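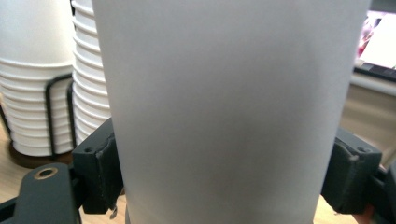 Search this site Go

I caught up with one of the collectors at Prumine on a Thursday, in the café downstairs from their Zollville office, and we got talking cups. She squeezes a hand-held gripper for a living – pick one up, set it down, start again!

"People reckon the robot's learning while I do it," she told me. "It isn't. I'm making the examples, and it learns from them later." Her target for Kang, the current project, is 1,000 grasps, and she had 59 left.

Do the fumbles get binned? Only some, she said (I'd assumed all of them). "If I slip and recover, I keep it. I want it to see the recovery."

She does 29 in a row, then rests her wrist. Next up is lids, and she's dreading lids.

Contact Flamura | © Flamura | Back to top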